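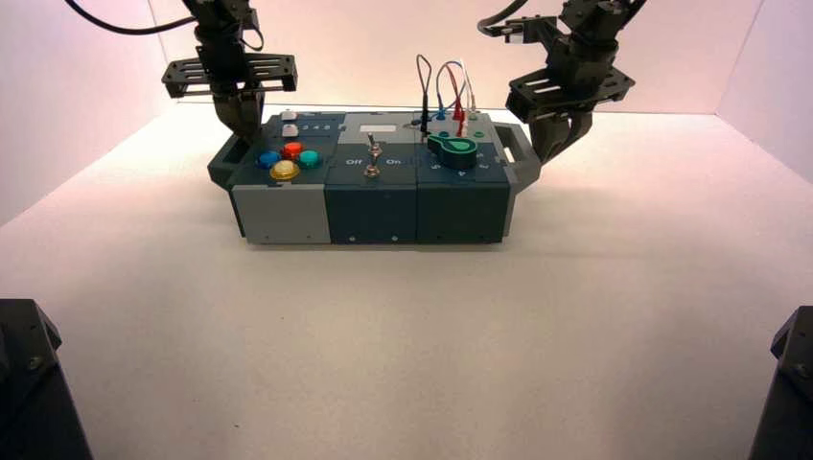
6 July 2022

I finally put the third module on the board over the long weekend, so it's at the length I meant it to be when I started drawing it in December. Three boxes in a row, joined at the sides, with a handle on each end. I've been calling it the Bradden, after the street I lived on when I had my first soldering iron. It needed a name for the folder on my computer and that was the first one I typed.

The left box has the big buttons. They're arcade style, round, set in a diamond: blue on the left, red at the top, teal green on the right and yellow at the bottom. The yellow one is translucent and I'd like to swap it for a solid one at some point. I ordered all of them from Plimeck, where the listing said green and what I got was closer to teal. I went back and forth on returning it and then didn't. It looks fine next to the blue, and the return postage was more than the button.

I tried a straight row first. I cut a whole top plate for it and used it for a couple of weeks. The trouble with a row is that your hand has to travel, and I kept looking down to see which one I was on. With the diamond I can rest my palm in one spot and reach all of them. The row plate is in the scrap box now and I've already drilled part of it up testing hole sizes.

The two little white buttons toward the back are much smaller than the others and take a deliberate push. I wanted it that way. On the first version I used a large one for the same job and hit it with my sleeve all the time.

Colors next. The plastic is dark slate and light gray. I had a spool of each, both from Lustgate, and I wanted to use them up before buying more. The left front panel is the light gray and the other two fronts are slate. I printed the left one first and meant to redo it in slate to match, but by the time I had all three lined up I liked being able to tell at a glance which end was which. The light one stays.

The front panels screw on along the bottom. I planned for more screws than I ended up with. My first drawing had them at every corner, which meant eight brass inserts per box, and I am not patient with brass inserts. I've melted enough of them in crooked. The panels don't carry any weight, so a few holes low down do the job. I still have most of a bag of 1,000 screws from Dantas, which I bought because the bag of 1,000 was only a little more than the small pack. I expect to have them for the rest of my life.

The handles I'm happy with. They're gray, one at each end, and they stick out from the sides. Before I added them I was picking the thing up by the bottom edges, and with two boxes that was all right, but with three the joint in the middle would creak. Now the pull goes through the end walls. I printed them lying flat with thick walls and they feel solid. My first pair was too small for my knuckles. If you make something like this, measure your hand with a glove on and add a bit.

A few notes on the joints, mainly for my own records. The boxes are bolted to each other from the inside, two bolts per seam, with a slot cut between them for the wires. I made the slot too narrow on the first seam and had to open it up with a file. The wires go through now but the connector doesn't, so I have to crimp after threading. On the next one I'll measure the connector and not the wire.

For the buttons, the maker says they're good for a very high number of presses and I have no way to check that. I did write a small counter that saves a total when I shut it down. The blue one is at almost 2,000 and the red is at 600. That's mostly me pressing blue while I think about something else.

I keep it on a plain white top when I'm working on it. I used to work on a brown desk with a strong grain, and dropped screws vanished into it. White is easy to wipe and black screws show up right away. The drawback is that every pencil mark shows up too.

Still to do: file the second seam slot to match the first, find a solid yellow button, and put some kind of feet underneath. I tried stick-on felt and it slid. Rubber should grip better but the ones I have are too tall and tip the front up. I'll also put the drawings up once I've fixed the slot width, so please don't ask for the old ones, they're wrong.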